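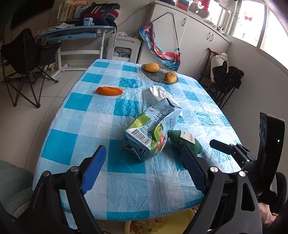 Can the Görtz window vacuum replace a squeegee?
For normal house windows it can, but I still keep my old squeegee for the very narrow panes beside the door.

I bought the Görtz in September, after three years of cleaning my windows with a bucket and newspaper. My apartment is in Eswood, on a street with much traffic, so the glass becomes gray very quickly. The set contains the vacuum, a spray bottle, two microfiber covers and a charger with quite a short cable.

The work is simple. You spray, you wipe with the cover, then you pull the vacuum from top to bottom. The rubber lip leaves a thin line of water at the lower edge, and I dry it with a cloth. On my balcony door I had stripes the first two times. I was pressing too hard. With a light hand the stripes went away.

The battery is good for 20 minutes. I clean the kitchen and the living room with one charge, and the bedroom must wait. The dirty water tank holds 300 ml and it is easy to empty, but the small gray plug is stiff and I broke a fingernail on it.

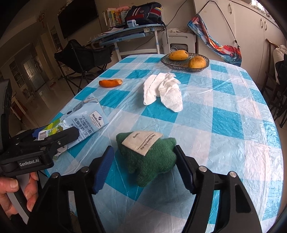 Which cleaning liquid works best with it?
Plain water with a little dish soap gave me the clearest glass, and it made less foam in the tank than the Grindach concentrate.

I also tried the cheaper Dronside vacuum of my neighbor. It is lighter, but louder, and its lip is too soft for the corners. For the Görtz I would like a longer cable and a second lip in the box, which must now be ordered separately. I give it four stars out of five.

Updated Jan 7, 2026: the lip is still the first one and still pulls clean.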